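Erinnert ihr euch noch an das Chisholm-Board, das ich im August kurz erwähnt hatte? Das kleine Funkmodul mit LoRa und Bluetooth, das Francine Ouellet ganz allein in ihrer Freizeit entwickelt hat? Jetzt gibt es einen Nachfolger, er heißt Bolport, und ich hab mich ehrlich gefreut, als die Mail von ihr kam!

Die Platine ist 25 mal 70 Millimeter groß, also ein bisschen länger als der Vorgänger, dafür sitzt jetzt endlich ein USB-C-Anschluss drauf (Micro-USB konnte ich wirklich nicht mehr sehen). Dazu kommen 8 MB Flash, ein Ladechip für einen LiPo-Akku und eine Buchse für eine externe Antenne. Die Pins liegen leider anders als beim Chisholm - wer sich schon ein Gehäuse gedruckt hat, muss noch mal ran.

Um die Software kümmert sich inzwischen Harpreet Cloutier. Der Bootloader ist offen, die Beispiele laufen mit der Arduino-IDE, und an einer Portierung auf Zephyr wird gearbeitet. Einen Termin dafür wollte er mir nicht nennen, was ich nach den Verspätungen beim letzten Mal ganz sympathisch finde. Die Schaltpläne liegen als KiCad-Dateien im Repository, die Stückliste fehlt noch.

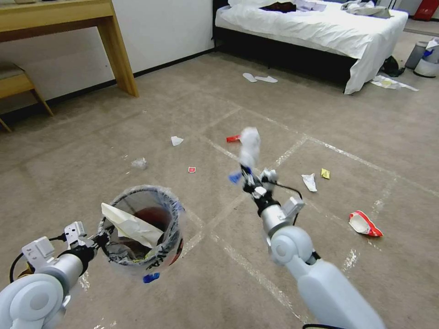
Beim Preis musste ich kurz schlucken: 73 Euro für das Entwicklerkit mit Antenne und Steckbrett-Adapter, das nackte Board soll später günstiger werden. Vorbestellen kann man ab sofort im Shop von Gellville, verschickt wird direkt aus der Werkstatt in Hellville. Ich hab mir eins bestellt und will damit als Erstes den Stromverbrauch im Schlafmodus messen, der war beim Chisholm nämlich viel zu hoch. Die Messwerte kommen dann hier ins Blog.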